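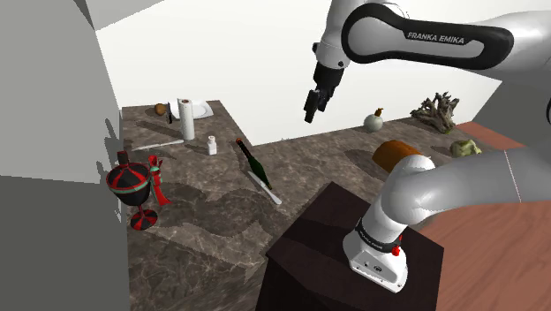

멈칫

면접 때 요리 좋아하냐고 묻길래 좋아한다고 했다. 계란프라이도 맨날 태우는 주제에. 근데 Wimeo에서 내가 하는 일이 부엌에서 물건 옮기는 거니까 아주 엉뚱한 질문은 아니었던 셈이다. 부엌이 화면 속에만 있다는 게 좀 다를 뿐이지.

일은 이렇다. 아침에 컨트롤러를 잡고 Gratel을 켠다. 대리석 상판이 뜨고 로봇 팔이 뜨고, 위쪽 구석에 오늘의 지시문이 한 줄 뜬다. "병을 접시 옆으로 옮기시오." 그러면 옮긴다. 다 옮기면 저장, 떨어뜨리면 폐기. 그리고 장면이 싹 섞인다. 방금까지 누워 있던 병이 어디론가 가 버리고, 양배추가 나왔다가 들어가고, 칼이 말도 안 되는 각도로 서 있기도 하고! 하루 할당은 100개, 건당 880원. 한 판은 50초 안에 끝내야 하고, 넘기면 자동으로 폐기다.

처음 일주일은 진짜 못했다. 그리퍼를 내리다가 꼭 뭘 쳤다. 빵을 쳐서 상판 밖으로 날려 보낸 적도 있는데, 바닥에 떨어진 빵을 위에서 멍하니 내려다보고 있자니 괜히 미안해서 "죄송합니다" 소리가 입 밖으로 나왔다. 혼자 사는 방에서. 새벽 한 시에.

7월쯤 되니까 손에 붙었다. 팀장님은 (화상회의에서 늘 카메라를 꺼 놓는 분이다) 내 기록이 깨끗하다고 했다. 군더더기가 없다고. 모델은 사람이 하는 걸 그대로 배우니까 군더더기가 있으면 그것까지 배운다고, 그래서 나 같은 사람이 귀하다고. 기분이 좋아서 그날 치킨을 시켰다. 몇 건을 해야 치킨 값인지 계산하다가 그만뒀지만.

그러다 새가 나왔다.
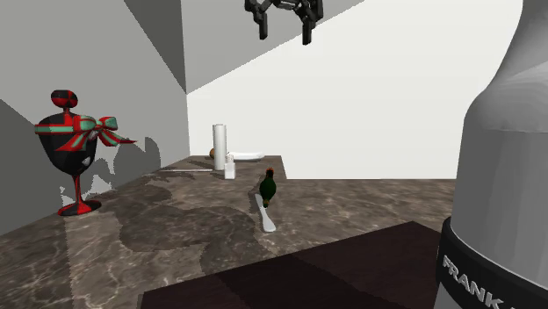
Gratel 화면. 머리에 빨간 볏이 달린 초록 새.

물건 목록에는 그냥 "장식 인형"이라고 되어 있었다. 등을 이쪽으로 돌리고 상판 안쪽을 보고 서 있는데, 그게 왜 그렇게 마음에 걸렸는지 모르겠다. 할머니 댁 장식장에 비슷한 게 있었던 것 같기도 하고. 할머니가 먼지를 닦을 때마다 그 새만 맨 나중에 닦았다. 들기 전에 손을 위에 잠깐 두고서, 어디를 잡아야 안 놀라나 생각하는 사람처럼. 어릴 때는 그게 답답해 죽는 줄 알았는데.

그 뒤로 새가 나오는 판마다 나도 그랬다. 그리퍼를 벌린 채로 위에서 한 박자 쉬었다. 아주 짧게. 시간은 늘 남았고 성공률도 그대로였으니까 문제 될 것도 없다고 생각했다. 지시문이 새하고 상관없는 판에서도 새 위를 지날 때는 속도를 조금 줄였다. 이런 건 규정집에 나와 있지도 않다.

그리고 8/1/22, Ruddock 시연이 있었다. Ruddock은 우리가 모은 걸로 학습시킨 모델 이름인데, 나는 이름만 들었지 움직이는 건 그날 처음 봤다. 개발팀이 Gadix 서버에 올려서 화면을 공유해 줬고, 우리 같은 수집 담당들도 들어와서 보라고 했다. 나는 라면을 먹으면서 봤다(마이크는 껐다).

잘하더라. 병도 집고, 휴지심도 집고, 접시 옆에 딱딱 내려놓고. 컨트롤러를 잡은 사람이 없는데 팔이 저 혼자 움직이니까 좀 섬뜩하면서도 뿌듯했다. 저 팔꿈치 트는 건 누구 버릇인가, 저렇게 급하게 내리꽂는 건 누구인가 하면서 보는 재미도 있고.

그런데 새가 나온 판에서, 팔이 멈췄다.

한 박자. 그리퍼를 벌리고 새 위에 가만히 떠 있다가, 내려가서, 살살 집었다.

"어, 지금 지연 있었나요?" 누가 물었다. 개발자 한 분이 로그를 열어 보더니 서버 쪽은 멀쩡하다고 했다. 다시 돌렸다. 또 멈췄다. 배치를 바꿔서 돌려도 새 위에서만 꼭 그랬다. 채팅창에 물음표가 올라오기 시작했고 나는 젓가락을 내려놨다. 얼굴이 뜨거웠다. 누가 내 일기를 소리 내서 읽는 것 같았달까.

팀장님이 말했다. "데이터에 있는 거네요. 누구 건지 찾아서 빼면 되죠?"

"찾는 건 금방인데요." 개발자 분이 말했다. "근데 빼면 새를 집는 게 거의 안 남아요. 다른 분들은 자꾸 떨어뜨려서 폐기된 게 많거든요."

그러고 한참 조용했다. 나는 손을 들까 말까, 마이크를 켤까 말까 하다가 결국 켰는데, 하필 그때 라면 국물이 목에 걸려서 기침부터 나갔다. 겨우 한다는 말이 "그거 제 건데요"였다.

팀장님이 카메라를 켰다. 넉 달 만에 처음 본 얼굴은 생각보다 젊었고, 뒤에 빨래가 널려 있었다. 왜 멈추느냐고 묻길래 할머니 얘기를 하려다가, 너무 길 것 같아서 그냥 조심하느라 그랬다고 했다. 팀장님은 뭔가를 받아 적더니 일단 두자고 했다. 다음 버전까지 보고 정하자고.

회의가 끝나고 불어 터진 라면을 마저 먹었다. 그날 할당이 아직 남아 있어서 컨트롤러를 다시 잡았다. 지시문은 "인형을 상판 왼쪽으로 옮기시오." 새는 또 저쪽을 보고 서 있었다. 나는 그 위에 팔을 갖다 대고, 늘 하던 만큼 쉬었다가 내렸다. 저장을 누르고 다음 판을 불렀다.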